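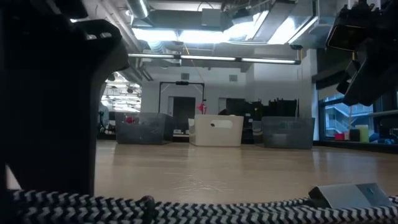 4.2 Do canceled meetings carry a cost?

Much of the literature treats a canceled ministerial meeting as a penalty. One government criticizes a trial, the other pulls out of talks, and the event is coded as a drop in relations. We doubt that the coding holds up. The Bhuiyan dataset lists 165 planned bilateral meetings in which one side had publicly criticized a court case in the other's country. Of these, 60 were called off. That is a large share, and earlier work has leaned on it heavily to argue that criticism of trials is expensive.

The trouble starts when the 60 cases are followed forward. In 46 of them the same two ministries met within 30 days, often at a lower level and without a press notice. Bhuiyan records the cancellation and stops there. A reader who relies on the dataset alone would conclude that contact had ended, when in most cases it had moved down a floor.

The dispute between Nedden and Putari shows how this happens. Putari withdrew from the Trerarbridge talks on a Tuesday, after Nedden's foreign ministry called the verdict in a treason case unsafe. Newspapers in both capitals described a break. 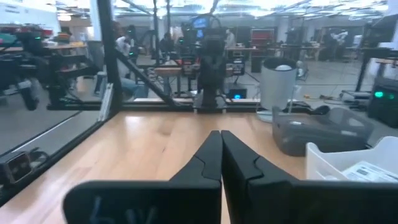 Deputy officials went on working on the fisheries text that the ministers had been due to sign, and the text was signed later with no change to its terms. Putari's statement spoke of interference in its courts. Nedden's spoke of concern. Neither statement mentioned fish.

It could be argued that the public insult is itself the cost, whatever happens in private. We take the point, but we have not seen it measured. The studies usually cited for it count newspaper stories, and a count of stories tells us how much editors liked the quarrel. It says little about what either ministry gave up. Nor can we rule out that some meetings were already in trouble and that the trial offered a handy excuse. The records open to us rarely show when doubts about a meeting first came up.

Figure 3. Tabletop with three black robotic arms. 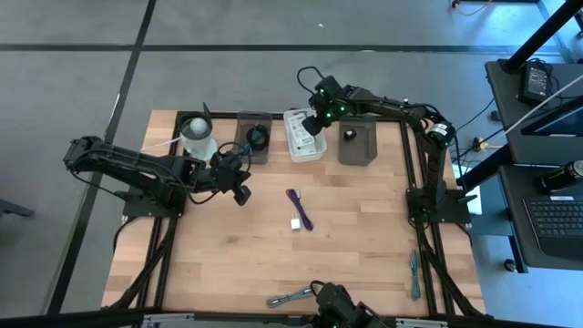 4.3 Timing of public statements

We next ask whether criticism made before a verdict is treated differently from criticism made after it. The sample is thin here, and we would not rest much on it.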